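4.3 Exposure and segmentation check for dark fabric

Carry out this procedure before recording any trial with black or near-black cloth. It applies to the wrist camera only. The overhead camera is covered in section 4.5.

The Dodell edge-following method takes its grasp point from the boundary between cloth and table. Folds inside a dark garment carry little contrast and are ignored at this stage. In the Prernex trials, 277 grasps were attempted on dark garments, and most of the failures were traced to shadow being included in the cloth mask.

1. Home the arm and open the Stistach control panel. Confirm that the status line reads READY.

2. Clear the table and wipe it down. Marks on the surface will be picked up as false edges.

3. Set exposure to Manual. Enter 12 ms and lock the white balance.

4. With the table clear, select Capture Background. Keep hands and sleeves out of the camera's view until the tone sounds.

Note: the background must be captured again whenever the room lighting is changed.

5. Lay the garment on the table with at least one free edge facing the arm. It need not be flat.

6. Move the wrist to the viewing pose. Select Run Mask.

7. Read the mean grey level of the cloth region. It should be 18 or higher. If it is lower, raise the exposure in steps of 1 ms and repeat from step 4.

CAUTION: Do not raise the gain to correct a low reading. Noise in the dark region breaks the contour into short segments and the arm may approach the wrong one.

8. Inspect the mask outline against the live view. The outline should follow the fabric itself. Where a folded flap stands out from the main body of the cloth, a soft grey shadow may lie along its outer edge, and the outline must run inside this shadow.

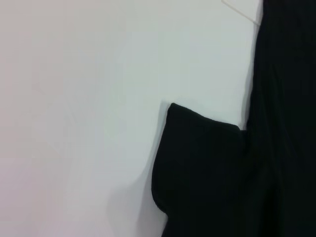

9. If the outline takes in any shadow, increase Shadow Reject by one unit and select Run Mask again. The permitted range is 0 to 13. Values near the top of the range tend to remove thin hems.

10. Check that no faint line on the table surface has been joined to the cloth contour. Delete any such segment with Trim.

11. Save the profile under the garment code. The De Smet planner loads it by that code and will refuse to start without it.

Note: profiles saved before the wrist bracket was changed are not valid. Repeat the full procedure, including step 4.

If the check fails three times on the same garment, go to section 7.2, Lighting Faults.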